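Hand-held gripper demos: discard slow grasps?

tsutcliffe
Collecting tube pick demos for the Grultov set. Policy stalls before closing.
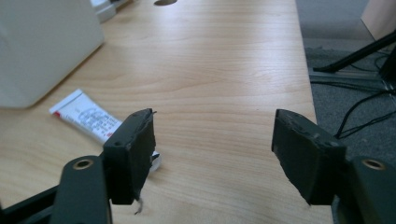
My operators pause up to 3 s before each grasp. I plan to drop any episode with a pause over 2 s.

hbadawi
Don't drop them. Trim the idle steps and keep the approach. You lose pose variety otherwise.

tsutcliffe
Trimming breaks the timestamps in our loader.

zumeo_k
Then resample. We did that in October, about 15 lines of code.

hbadawi
Agree on resampling. Disagree with any fixed cutoff. Threshold on finger speed.

tsutcliffe
Finger width is noisy at low speed. Will try both.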